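Who Gets to Speak? Call-in Radio and the Graron Market Debate
Student Project Report, Media and Public Life
Submitted 7/31/21

Introduction

When I was small, the radio in my grandmother's kitchen was never switched off, and I grew up thinking that politics was something that happened between the morning news and the gospel hour. People called in, the host cut them off or let them run, and by lunchtime everybody on our street had an opinion about what had been said and, even more, about the person who had said it. So when the time came to choose a topic for this project, I knew fairly quickly that I wanted to spend it with the radio on, and my family will tell you that I did.

The project looks at how one local argument was carried on a call-in program in the town of Kozma. The argument was over the district's plan to move the Graron market from the old lorry park to a new site on the edge of town. The program was the morning show on Clusavier FM, the station most people in Kozma seem to wake up to. I also read the local weekly paper, the Pruvow, for the same stretch of weeks, mainly to have something to hold the radio up against.

I should say at the start that I have family who sell at Graron. I have tried to be fair to everyone, and I have gone back over the parts where I felt myself getting warm, but a reader ought to know it.

Background to the dispute

The Graron market has been on the old lorry park for longer than my parents can remember. It floods at the lower end in the rains, the drains are poor, and on big market days the stalls spread right into the road, so that cars and handcarts have to bargain with each other for every yard. I don't think I met a single person, trader or otherwise, who thought it was fine as it was.

The district's plan, announced in October, was to close the site and move the traders to cleared land past the secondary school. The district said there would be space for 4000 stalls, with drains, toilets and a proper loading area. Traders would pay a fee for a new stall. What the first announcement left out was how places would be given out, whether those who rent from a stall holder would get anything, and what was going to happen to the old land afterward. Those three gaps turned out to fill most of the airtime.

There was one more strand that I had not expected to matter so much. A market elder who had led the traders for many years had died before the plan came out, and both sides claimed that the elder would have agreed with them. Some callers found this upsetting and said so. I come back to this further down, as it became one of the most interesting parts of the project for me.

What I wanted to find out

I began with a long list of questions and my supervisor very kindly made me cross most of them out. What was left were these 2 questions:

Who is given time to speak on the program when a local decision is being argued over, and for how long?

When callers disagree, do they argue over the plan or over the people behind it?

How I did it

I listened to five weeks of the morning show, using the recordings that the station keeps on its own page. For every call on the market question I filled in a sheet. I wrote down whether the caller gave an occupation, which side they took if any, how long they were on the air, whether the host interrupted them, and what the main point of the call was. By the end I had sheets for 245 calls.

The sheets sound simple, and on paper they were, but I soon found that people on the radio don't arrange their opinions to suit a form. A caller might begin by greeting the host and the whole production team, go on to thank the district for the new school roof, complain about a nephew, and then in the last breath say something very sharp about stall fees. I had to decide what the "main point" was, and I'm sure another student would have decided differently now and then. To keep myself honest I coded the first week again at the end, without looking at my earlier sheets. Where the two versions disagreed (mostly over calls that mixed fees and fairness) I rewrote my notes on what each category meant and went through everything once more. It was slow work and I drank a great deal of tea.

I left out calls that dropped before the caller had made any point. I also left out text messages read by the host, although there were plenty, as there was no way to know which ones had been passed over.

For the Pruvow I read each issue from the same weeks and marked every article and letter that mentioned the market. I didn't measure these in the same way. They were there for comparison, and I say so wherever I use them.
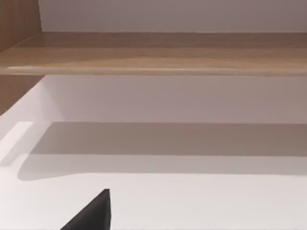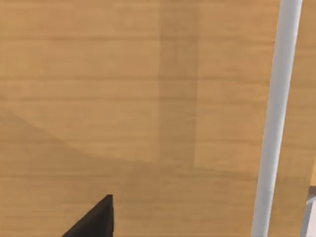
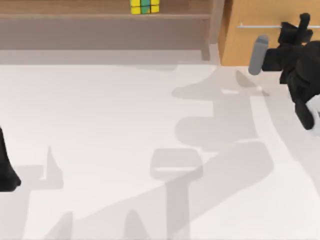
Computer renderings: a wooden shelf, a wooden tabletop, and a white table with a cube puzzle on the shelf behind it.

Findings: who spoke

The first thing I noticed, long before I had finished the sheets, was how often the same voices came back. Every call-in show has its regulars, and this one is no different. They are known to the host by their phone greeting, they are teased a little, and they are allowed to go on. I enjoyed them very much, I have to admit, and missed one of them badly in the week that caller went quiet. But the regulars were rarely market people. More often they were retired, or worked at a desk where a phone was within reach, and they spoke for the traders or against them with great confidence.

Traders did call. Their calls were shorter as a rule, and you could often hear the market going on behind them, with somebody asking the price of something or a child wanting attention. Several had to stop to serve a customer. The show goes out in the busiest part of the selling day, and I think this simple matter of the clock does more to decide who is heard than anything the host does. When the station held one evening program on the same subject, the traders' calls were noticeably longer, and there were women on the line who said that they had never called a radio station before.

District officials came on as studio guests, so they were not in my call sheets at all. They had a chair, a microphone and time to answer. I don't say this was unfair. They were the ones with the plan and people wanted to hear it from them. Still, there was no trader in the studio for the first part of the period, and when one was finally invited, the tone of the calls afterward was a good deal calmer.

Findings: what they argued over

I had expected mostly insults, and I am glad to report that I was wrong. The largest group of calls was on how stalls would be shared out, and many of these were careful and practical. One caller set out a whole system for numbering the old stalls so that neighbors could stay neighbors at the new site, and the host let it run all the way to the end. Fees came next, then transport, and then the future of the old land, where there was a lot of suspicion and very little information.

Calls that attacked a person tended to come in bunches. One would set off the next, and usually the spark was something said in the studio shortly before. When the host stepped in early, the bunch ended. On the mornings when a stand-in host was working, it took longer.

The market elder

The claims made in the elder's name deserve a section of their own. Those in favor of the move said that the elder had asked for better drains for years. Those against said the elder had promised that the market would never leave the lorry park. As far as I can tell both things may well be true, and nothing I heard or read settled it. A few callers, some of whom said they were relatives, asked for the name to be left out of the whole business. The host agreed on air and mostly kept to it after that. The Pruvow went on using the name in its letters page for some time, which brought a short and rather stiff note of complaint that the paper printed in full.

I found this hard to code. I ended up giving these calls their own category, and I think it was the right thing to do, as they were neither for the plan nor against it. They were asking for manners.

Limits of the project

Five weeks is a short time, and the debate carried on after I stopped listening. I studied one station only. I also worked from the English and mixed-language calls as I understood them myself, and although I asked at home when a proverb went over my head, I am certain to have missed some jokes. I did not interview the host or the producers. I wrote to the station and had a friendly reply, but by then the exam period had started for me and we couldn't find a time.

Suggestions

If another student takes this up, I would love to see the evening program studied properly, and I would be happy to pass on my blank sheets and the notes on the categories. I would also suggest sitting in the market itself with a radio on for a few mornings - the listeners there talk back to the set the whole time, and not one word of it gets on the air.

For the station, I would only ask that a trader be given a studio chair on the first day that an official has one.

Thanks

My thanks go to my supervisor for patience with my early drafts, to the station for keeping its recordings where anyone can reach them, and to my aunties at the lower end of Graron, who fed me while I asked them questions and who would like it noted that the drains have still not been cleared.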